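Datasets > Retail > Shelf Tidying > Stationery > README

# Draltlow Shelf Notes: tapes and glue sticks

Maintained by Inese Sproģis and Hjalti Frandsen. Last edited 16th November.

## What this is

A small collection of footage and written notes on putting a mixed heap of tapes and glue sticks back into some kind of order on a store shelf. It has 94 clips. The notes go with the clips and were written separately, by people who did not always agree on what "tidy" means.

Please read the next part before you use the word "sorted" in a paper. The folder names make it sound as though every clip ends with a sorted shelf. We have watched them all and would not say that. Some end with a heap that is a bit to the left of the old heap.

## The goods

- Double-sided tape, white, in rings with a wide hollow center. Sizes differ. Some have a printed label inside the ring.
- Transparent yellow tape, smaller rolls.
- Glue sticks, white cap, teal-and-white body.

Other goods turn up on the shelf now and then. They have no label of their own and go under `other`, a category that Pirjo Koskela has been trying to get rid of since April.

## Where things sit at the start

Tapes and glue sticks are usually mixed together on one side of a white shelf, with a few strays elsewhere. The big rings are the awkward ones. They get stacked on smaller rings, and then whatever is underneath is hard to label with any confidence.

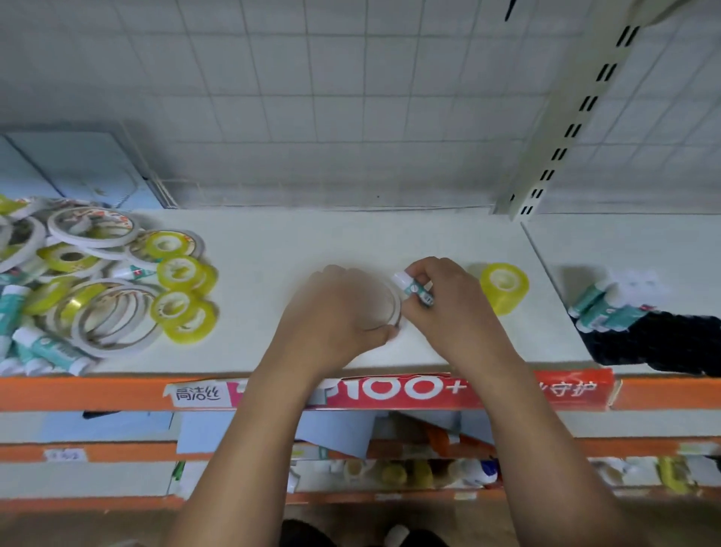

How should a tape ring standing on its edge be labeled?
Use `upright`, even when a hand is holding it in place. If you can't tell whether it would stay up without the hand, it is still `upright`, and you add `held` as a second tag. We know this is a weak rule. The first version asked annotators to guess, and the guesses were worse.

## Labels

Each item gets a type, a pose and a group. Types are `tape_ds`, `tape_yellow`, `glue` and `other`. Poses are `flat`, `upright`, `leaning` and `unclear`.

Group is where I would be careful. An item belongs to a group when it touches another item of the same type. That sounds fine until you get a glue stick lying across two tapes, or a neat row with a gap in it. Ottar Fjeld relabeled 40 clips with a looser rule that allowed small gaps, and his version is in `groups_alt`. Neither file is clearly better. Pick one and say which.

`unclear` is a real label. Please don't convert it to `flat` to make the numbers look nicer - somebody already did this once with an early copy, and that copy is still going around under the name Rukunon.

## Clustering the glue sticks

Most people handle the glue sticks with both hands, one on each side, and push them together near the front of the shelf. Whether this counts as lining them up is an open argument. Caps facing the same way is the test we settled on.
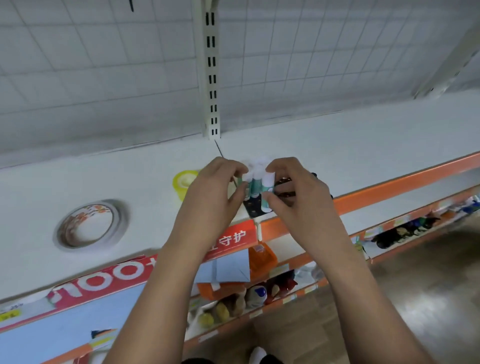
Glue sticks gathered between both hands, with tape rolls to the left.

## Known problems

1. Yellow tape on top of yellow tape is often labeled as one roll. Transparent things are hard to separate by eye.
2. Signs and price labels on the shelf front are not transcribed. Don't use this set for reading text.
3. There is no measure of how long a shelf stays tidy. Claims about saved staff time, including the one in the old Drorska handout, have nothing in here to back them up.
4. Halldóra Overgaard checked pose labels only. Group labels had 2 annotators and no third check.

## Changes

Version 4: added `held`, split `groups_alt` into its own file, removed the phrase "perfectly sorted" from the summary.

Corrections go to Hjalti. Give the clip name and the item type, or he will send it back.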